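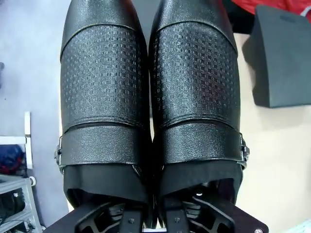

Photo credit: Chinyere Nwosu, Flivum open day, February 21, 2020

Handling Soft Things: notes to go with our visit to Flivum
Grurnley College, Introduction to Automation, Unit 2

Thank you all for being such good company on the trip, and for asking so many questions that we very nearly missed the bus home! I promised to write up what we talked about on the way back, so what follows is partly notes and partly me remembering things I should have said while we were standing there.

First, the word "soft." In the Adeyemi textbook you'll find it used for anything that changes shape when you squeeze it, and that takes in a great deal more than cloth. A shoe is a funny in-between case (I think it's my favorite one). The sole holds its shape pretty well, the upper gives, and straps and laces go wherever they please. If you close a gripper on a shoe with the force you'd use on a metal block, you may dent the leather, and if you go too gently the shoe can turn in the grip as you lift it. Most of the work lies in finding the range between those two, and the range moves every time you change the shoe.

Second, pairs. People pick up two shoes with one hand without giving it a thought, usually by pinching the inner sides together. For a two-finger gripper that's a harder job than picking up one, as the shoes can slide against each other as well as against the fingers. Go back to the friction sketch from our second meeting and draw it again with two objects between the fingers. You should end up with three surfaces where slipping can start. Please keep that drawing, we'll want it again in May.

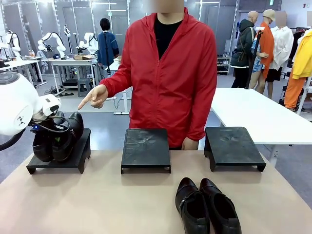

Why put the shoes on raised stands when there is a perfectly good table?
A stand gives the arm a known height to aim for and leaves some room around the edges, so the fingers can come in low without bumping the tabletop.

On to pointing, which several of you wanted to hear more about. When you point at something, the person next to you uses your arm, your eyes and whatever you were just talking about to work out what you mean. A machine with a camera may have only the arm, and a small error in the angle grows with distance. Over a short reach across a table it hardly matters, but across a room it can put you on the wrong object altogether. There's a nice worked case of this in the Findard reader, and the arithmetic is nothing worse than what you did in high school.

For next time, write up one task you watched or one you do at home with your own hands, between 400 and 600 words, and break it into the steps a machine would need. Be fussy! "Pick up the shoe" is at least four steps and possibly nine. Sketches are welcome, and pencil is fine.

Drop your pages in the tray outside Room 2271, or bring them to class if you're coming anyway. If you missed the trip, come and see me and we'll find you a task to write about.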